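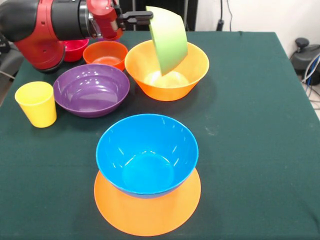

Poirier is a supper club that meets in a converted chapel in Metden, and its founder has been cooking soup for strangers there since July of last year. She had wanted to run a restaurant ever since she was a girl, she tells me, but the rents in town put paid to that. Then she found the chapel, with a kitchen barely bigger than a cupboard, and fell for it on the spot! Colour matters to her nearly as much as flavour. "Give me a light green bowl and a big orange one on a dark green cloth and I'm hungry already," she says, laughing. "White plates make me feel like I'm at the dentist."

The food is simple and very, very good. I had a leek and barley broth with a slab of rye bread, and went back for more before I'd properly sat down. "I only make 2 soups a night," she says. "If I did 8 I'd be miserable, and so would the soup."

Her recipes come mostly from her grandmother, who grew up in Riltitz and wrote everything down in pencil on the backs of envelopes. "She never put in a single quantity. It just says 'enough'. I spent a whole winter working out what enough was!"

The club has served 464 suppers so far, and she'd love to reach 900 before she takes a proper holiday. Is she tired? "On Fridays, yes. Then somebody asks for the recipe and I'm off again, talking about onions for twenty minutes."

Next she wants to try dumplings, the heavy sort with caraway, once the evenings get colder.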